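Estante de sobremesa Hovley

Inicio / Orden y almacenaje / Zapatos / Hovley

Un estante es una tabla con patas. Llevamos tiempo intentando escribir una definición más comercial para el Hovley y siempre volvemos a esta. Tabla plana de madera, patas metálicas finas de color negro, y debajo un hueco donde antes no tenía usted nada, o tenía lo mismo pero amontonado.

Lo pensamos para el calzado de verano, esa categoría de objetos que en agosto ocupa el pasillo entero y en enero aparece detrás de la lavadora. Las chanclas de pala son el caso más difícil: no se cuelgan, no se doblan y, si se apilan, se caen en cuanto alguien cierra una puerta. Encima del Hovley se quedan donde se dejan. Cabe un par con holgura; con dos pares ya hay que negociar.

También sirve para poner macetas, la bandeja de las llaves o un router. No vamos a vigilarle.
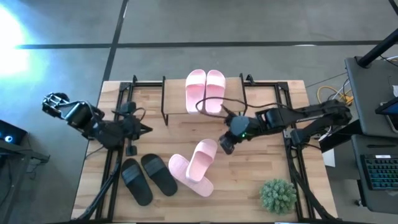 Hovley sobre tablero de madera clara, con sandalias de pala rosa pálido. Las sandalias no están incluidas.

Medidas y acabados

Largo: 60 cm
Fondo: 40 cm
Altura libre bajo la tabla: 10 cm
Tabla: madera, tono natural
Patas: metal, negro
Montaje: sí, lo siente el departamento de envíos

La altura libre merece una aclaración, porque es la pregunta que más recibimos. Por debajo pasan sandalias planas, zapatillas de casa y alpargatas sin cuña. No pasan botas, ni tacones, ni la aspiradora robot de su cuñado. Quien necesite más altura tiene el modelo Shimada, que lleva las mismas patas en versión larga y cuesta lo que cuestan unas patas más largas.

Montaje y cuidado

Las patas se atornillan por la cara inferior de la tabla. La llave viene en la caja, pegada con cinta al cartón, y conviene mirar ahí antes de escribirnos. Apriete los tornillos a mano y dé la última vuelta con el estante ya de pie, sobre una superficie nivelada.

Para limpiarlo basta un paño apenas húmedo. La arena se sacude antes, no se frota. Si las sandalias vienen de la piscina, déjelas escurrir en otra parte: la madera lo agradece y las marcas con forma de suela no entran en la garantía.

Envío y devoluciones

Se envía plano desde el almacén de Skutimside. Gastos gratuitos en pedidos superiores a 100 euros, cifra que, casualmente, un solo Hovley no alcanza. Se aceptan devoluciones con el embalaje original, incluido el cartón de la llave.

Productos relacionados

Shimada, estante alto
Nemach, bandeja para calzado mojado
Juego de topes de fieltro para patas Hovley y Shimada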